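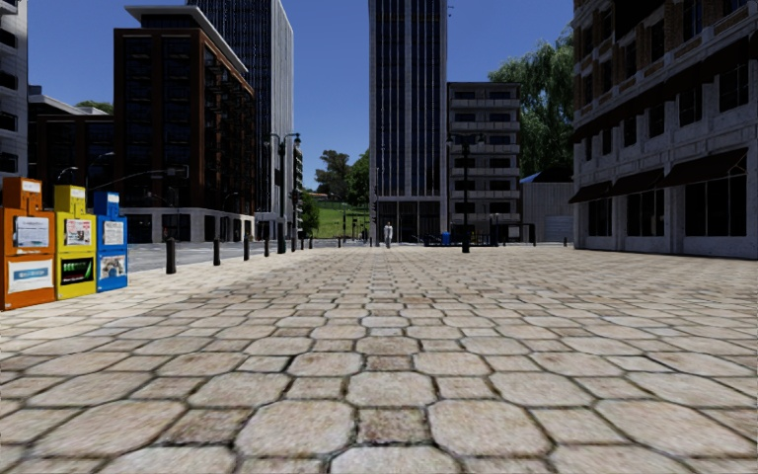

Plaza map in the simulator, looking across the paving towards the towers.

Rotano Likow 2 navigation simulator, reviewed 2021-11-16

We bought a licence to test the route planner on our Arex delivery robot before street trials. Set-up took an afternoon and the maps load quickly.

The fault is in collision handling. Over 327 runs on the plaza map, the robot drove through a bollard in 17 of them and no contact was logged. Every miss came at a shallow angle of approach. Newspaper boxes and building walls registered correctly. Raising the physics rate from 90 Hz to 1,000 Hz cleared the fault but made long runs too slow to be useful.

For a safety check this is serious: a missed contact is scored as a pass. Rotano support confirmed the bug in October and gave no date for a fix.

Good for path planning. Do not use it to sign off obstacle avoidance.

Score: 2 out of 5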